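拖把要倒着挂：跟Mirjana Janevski聊清洁间

录音整理得赶，顺序有点乱，将就看。

约的早上七点。Mirjana Janevski说七点以后她就没空坐下了，结果七点也没坐下，一直站着说，一边说一边把抹布从晾衣绳上往下收。我跟在后面拿着手机录，有几段全是水龙头的声音，听不清，只能放弃。

她在Pradville做清洁做了17年。开头是给人家里打扫，按小时算，后来接短租公寓，再后来接写字楼的茶水间和楼道。现在带着一个小班子，仓库在老面包厂后面，一楼，门朝北，冬天冷。所谓仓库就是一个大一点的清洁间：两排架子，一个落地水池，一根不锈钢横杆，墙上一溜钩子。我来就是想聊这间屋子的。因为之前在她客户那里看见过她整理的工具柜，一个特别小的柜子，打开居然什么都不往外掉。

我问的第一个问题是，大家家里放拖把最常见的错是什么。

“头朝下放桶里。”她没有停顿。“用完，涮一下，插回桶里，关门。第二天打开一股味道。然后来问我是不是该换个洗涤剂。换什么洗涤剂，你让它干就行了。”

她的做法：拖把头朝上，杆子朝下，或者整根倒挂，反正棉线那一头要有空气。她更喜欢把头拆下来单独挂。线拖，就是一条一条的那种，拆下来以后抖开，用手指从根部往下捋一遍，把缠住的头发拿掉，再挂。

“捋这一遍不能省。线缠在一起，中间永远是湿的。外面摸着干了，你掰开看，里面是凉的。”

我说我家那个拖把拆不下来。她看了我一眼。“那就买个能拆的。”

说到买，她有一肚子话。早几年贪便宜，在Iglesias一次拿了一大箱拖把头，Iglesias就是环城路上那家批发店，本地人都知道，进门左手全是桶。那一箱第一次洗就掉毛，蓝的线头掉得到处都是，洗衣机滤网堵了两回，客户家浅色地砖缝里也是蓝毛。她趴在地上用镊子夹。“那天我三十八岁生日，我在别人家浴室地上夹毛。记得很清楚。”

（她原话说的是38，我问了两遍，因为旁边在放水。）

后来换过好几种。现在用的那种她叫Pralten，是Wuretport一个小作坊出的，线比较密，头子缝得紧，贵一些。她说这话的时候拿了一个给我捏，根部确实硬。有没有好用到值那个价，我没法判断，我就捏了一下。

“你看根部缝了几道，别看包装。再一个，拿到手先空洗一遍，不放洗涤剂，温水。新的上面有浮毛，也有一点浆，不洗就用，地上会有印子。”

颜色的事。她这里的规矩是按房间分颜色，蓝的走一般地面，红的只进厕所，绿的厨房，黄的她拿来擦窗台和暖气片。这套做法很多清洁公司都用，各家颜色对应不一定一样。她的重点在于分开洗，分开晾，连夹子也分。

“新来的人，第一天什么都不教，就教颜色。有人觉得烦。可是你想，擦马桶外面那块布，跟擦餐桌那块，洗得再干净，你愿意它们搭在一根绳上吗？”

我问家里要不要也这样分。她想了一下，说两种颜色就够了，厕所一种，别的地方一种。四种颜色家里没人记得住，过两星期全乱了，还不如不分。“我自己家里就两种。我丈夫只记得红的不能碰桌子。够用了。”

中间来了个电话，她出去接，讲了挺久，我就在屋里转。架子是从下往上放的：最下面是桶装的液体，重的。往上是卷纸和垃圾袋，再上面是叠好的抹布，最顶上是很少用的东西，除霜铲、地毯用的刷头之类。液体不放高处。这个我家就做错了，漂白水放在洗衣机上方的吊柜里，跟她一说，她回来第一句话就是“今天回去拿下来”。

“你举着手拿一个滑的瓶子，盖子没拧紧，正好在你脸上面。”

好，会拿下来的。

说垃圾袋。这里有个很小的习惯我觉得好用：新的垃圾袋不整卷放柜子里，放桶底。旧袋子提走，底下就是新的，扯一个套上。她在每个客户那里都这么弄。有些客户嫌桶底有东西看着乱，她就不坚持了。

还有塑料套、塑料膜。她搬东西、刷墙前后的打扫用很多透明膜，盖家具用。用过的膜不扔，只要没破没沾漆，抖干净，摊开晾，然后卷起来。

“卷，别叠。叠了有折印，下次铺开它自己往回缩，风一吹就跑。卷在一根旧杆子上，拖把杆断了的那种，正好。”

她晾膜和晾拖把头用同一片地方，这个有点出乎我意料，我以为会怕脏。她说膜是挂外侧，拖把头挂里侧，隔一个手掌宽，不碰就行。后来地方不够，有时候也挨着。她说到这里自己先承认了，“理想是隔开，忙的时候你进来看，都堆一起，我也骂过自己。”

这就聊到乱的问题。我问她，你这样的人，什么时候会乱。

“每年十月。”

十月短租换季，夏天的房子要做一次大扫除再封起来，两三个礼拜里面天天加班。今年十月有一天一口气跑了13套，回来所有人把东西往水池边一扔就走了，她也走了。第二天早上进门，水池里泡着一团，抹布、线拖、手套，颜色全混。

“红的蓝的在一锅水里。我站在那里，真的想把门关上回家。”

最后怎么处理的：全部捞出来，红的扔掉，其他的分两遍高温洗，洗完晒了一整天。损失不大，生气比较多。之后她在水池边上加了四个带盖的桶，回来按颜色丢进去，不用洗，丢进去就可以走。洗是第二天早班的事。

“要让累的人也能做对。累的时候人只会往最近的地方扔，那你就把对的地方放最近。”

这个桶的主意她说是Fabrice Rolland的。Fabrice是她合伙人，管车和排班，以前在餐厅后厨干过，后厨收脏围裙就是这么收的。他中途进来过一趟拿钥匙，听见我们在说桶，插了一句：“她一开始不同意，嫌桶占地方。”

Mirjana：“是占地方。”

Fabrice：“可是你现在用了四个。”

Mirjana：“是，占四个桶的地方。”

然后他就走了，车在外面没熄火。

洗的细节，我多问了几句，因为编辑说读者要看这个。按她说的记在这里，没按重要程度排。

抹布和拖把头不跟衣服一起洗。超细纤维的不要放柔顺剂，放了以后不吸水，一推一道水印。棉线的可以热一点洗，超细纤维看标签。洗之前在户外抖，或者在空桶里抖，别在屋里抖。拖把头装进网袋再进洗衣机，网袋要大，塞满了等于没洗。洗衣液减半，多了冲不掉，拖地就是黏的。

“地上发黏，十个里面有九个是洗涤剂放多了。”她说，“人总觉得泡沫多就干净。泡沫干了以后就在地上，你踩上去，灰粘在上面，第二天比没拖还脏。”

那怎么补救？清水拖两遍，换水。水要换得勤，这个她反复讲了好几次。一桶水拖到底，后半个屋子等于在抹泥。

“看桶底。看得见桶底就还能用，看不见了就倒。不用问我几分钟换一次。”

烘干机呢？她不用。线拖进烘干机会抽缩，出来一团硬的，再也捋不开。她只晾。晾到什么程度算干，她用手背碰线的中段，手背觉得凉就是没干。天气不好的时候开一台小风扇对着吹，定时30分钟，停了再去翻一面。她强调要翻面，不翻背面永远是潮的。

没有阳台的人怎么办，我说的就是我自己。她说浴缸上面横一根伸缩杆，门开着，窗开一条缝。淋浴房也行，别挂在淋浴的正下面，洗澡的时候又浇湿了，她见过有人这样，还奇怪为什么总晾不干。

我问有没有什么东西是她觉得大家买多了的。

“喷雾。”

客户家水池下面，她打开，一排瓶子，擦玻璃的，擦灶台的，擦不锈钢的，擦木头的，擦皮的，每瓶都剩一个底。她自己日常就用一瓶中性的、一瓶除水垢的，再有一块小苏打膏对付烤焦的锅底。除水垢那瓶是酸的，所以跟漂白水分两层架子放，中间隔着纸。这个她很严，新人签到那张纸上就写着，两样不许在同一个桶里出现，前后脚用也不行，先冲干净，开窗。

“这个没得商量的。别的都可以有自己的习惯，这个不行。”

剩底的瓶子怎么办？她说挑一个星期，什么都不买，只用剩的，用完一瓶扔一瓶。不要把两瓶倒在一起，同一个牌子也不要。我说这样大概能用到明年。她笑。

手套。她的手套也是翻过来晾的，夹指尖，口朝下，里面的水能流出来。一只破了就两只都换吗？不，她攒单只，左手的配左手的不行，但有一种不分左右手，她后来只买那种。省了不少，她没给我数字，我也没追着要。

聊到后面她开始看表了，我抓紧问小柜子的事，就是我在她客户家看见的那个。那个柜子很窄，以前应该是放熨衣板的，里面有吸尘器、两根拖把杆、一个桶、一堆抹布。怎么做到不往外掉。

她说先全部拿出来。拿出来以后地上那一堆里面，先挑每周都用的，就这些有资格进柜子。每个月用一次的放别处，床底、阳台都可以。一年没碰的，问自己一遍，再问家里人一遍，没人要就处理掉。然后长的东西全部上墙，杆子用那种带橡胶的卡扣夹住，卡扣装得高一点，杆子底离地一拳，这样地上可以放桶，也可以扫地。吸尘器管子挂门背后。抹布不叠，卷成卷竖着插在一个鞋盒大小的盒子里，一眼看得见颜色。

“然后留一个空的钩子。”

空的？

“空的。你总会多出来一样东西。没有空钩子，它就去地上了，地上有一样，后面就有十样。”

我很喜欢这一条，回来就在自己家装了，目前那个空钩子上挂着一把伞，不知道算不算失败。

她不赞成买一整套收纳盒。理由是盒子先到家，东西再去配盒子，配不上的就又散在外面。先用纸箱、鞋盒凑合一个月，知道自己到底要多大，再去买。她仓库里现在还有几个纸箱就是当年凑合的，边角用胶带缠了，没换。“还能用为什么换。”

贴不贴标签？她贴在架子上，不贴在盒子上。盒子会挪，架子不会。字要大，写给第一天来的人看，她班子里有几个人中文、英文、法文都不怎么读，所以每个标签旁边画了个简单的图。拖把画得像一棵葱，这是Fabrice画的，大家都认得。

临走问她，哪件活是做了17年还是不喜欢的。我以为会是厕所。

“擦百叶窗。厕所有个完，擦完就是擦完了。百叶窗你擦到最后一片，第一片又落灰了。”

那喜欢的呢？

她想得比前面都久。水龙头终于关了，这段录得很清楚。

“早上进来，昨晚挂的都干了，一条一条是散开的，蓬的。拿下来装袋，上车。这个时候屋子里没有味道，什么味道都没有。我挺喜欢的。”

然后她把一袋抹布塞给我让我帮忙拎出去，车已经在按喇叭了。我拎了。挺重得。

补两句，发出去之前她电话里让我加的：一，线拖头洗到线变细、一捋就断，就该换了，别舍不得。二，换下来的旧头可以绑在棍子上掏床底，掏完直接扔，不用再洗。三，她说我录音里漏了小苏打膏的比例，小苏打加水，加到像牙膏那样，没有比例。（说好两句，变三句了，不改了。）
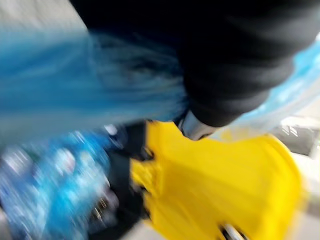
蓝色的线条散开，像拖把头；右侧是一片半透明的浅蓝色塑料，有些皱。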